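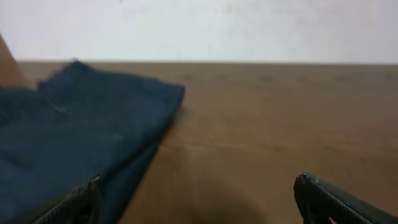
Summer baking at the Irbridge Community Kitchen

Tuesday, July 2, 2024

The Irbridge Community Kitchen is pleased to announce that its summer baking sessions will begin this month at the Clorklow Road site. The programme follows the bread course held in the spring and will concentrate on fruit cakes, traybakes and puddings that can be made with produce now in season. Members who took part in the spring course need not register again, although they are asked to confirm which sessions they wish to attend.

The first session will be led by Milan Van Beek, who joined the kitchen in June as baking tutor. Mr Van Beek trained as a pastry cook and has taught evening classes in Drokis. He has chosen a gooseberry and almond traybake for the opening session. The recipe is printed in this newsletter so that members may try it at home beforehand.

Gooseberry and almond traybake

For the base: 225g softened butter, 225g caster sugar, 4 medium eggs, 175g self-raising flour, 100g ground almonds, 1 teaspoon baking powder, the grated zest of one lemon.

For the top: 350g gooseberries, 2 tablespoons demerara sugar, a handful of flaked almonds.

Heat the oven to 180C (160C fan, gas mark 4) and line a tin measuring 30cm by 20cm with baking paper. Top and tail the gooseberries, rinse them and leave them to drain in a colander. Berries that go into the cake wet will leave a heavy layer beneath the fruit.

Beat the butter and caster sugar together until pale. Add the eggs one at a time, with a spoonful of the flour if the mixture begins to curdle. Fold in the remaining flour, the ground almonds, the baking powder and the lemon zest. The mixture should drop slowly from the spoon – a little milk may be added if it is too stiff.

Spread the mixture evenly in the tin and scatter the gooseberries over it, followed by the demerara sugar and the flaked almonds. Bake for 40 to 45 minutes, until the cake is golden and a skewer inserted into the centre comes out clean. If the almonds colour too quickly, lay a sheet of foil loosely over the tin for the last ten minutes. Leave the cake in the tin until cold and cut it into squares. It keeps for 2 days in an airtight container, or for 5 days in the refrigerator.

Red dessert gooseberries may be used in place of the green cooking variety, in which case the demerara sugar should be reduced by half. Frozen gooseberries are also suitable and should be used straight from the freezer, with a further five minutes allowed in the oven. Members who avoid nuts may replace the ground almonds with the same weight of fine semolina and leave out the flaked almonds. The texture will be closer and the cake is best eaten on the day it is made.

Places and booking

The summer programme has 52 places in all. Booking is open to members now and will be extended to non-members once the first session has taken place. Forms are available at the Clorklow Road reception desk and should be returned there in person or by post. Places cannot be held by telephone.

Ingredients are included in the session fee. Participants should bring an apron and a container in which to take their baking home. Long hair must be tied back and closed shoes worn at all times in the teaching kitchen. Any food allergy must be stated on the booking form, including where it has been declared for an earlier course, as records are not carried over from one programme to the next.

Equipment

The kitchen has received a grant of £1,000 from the Cheng Fund towards the replacement of its two oldest ovens. The new ovens will be fitted before the sessions begin. Both are fan-assisted, and members accustomed to the former ovens should note that the lower of the temperatures given in kitchen recipes will now apply.

The stand mixers have been serviced and returned to the cupboard beside the pantry. Attachments should be washed by hand, dried fully and put back in the labelled drawer after use. The kitchen is still short of square cake tins, and would be glad to receive any in sound condition – loaf tins are not needed at present.

Recipes for the autumn newsletter

Members are invited to submit recipes for the autumn issue, which will be given over to apples and pears. Quantities should be in metric measures, and the size of tin or dish should be stated. Submissions may be left at reception in an envelope marked for the attention of Mr Van Beek. Recipes selected for printing will first be tested in the teaching kitchen, and contributors will be contacted if any change to the method is proposed.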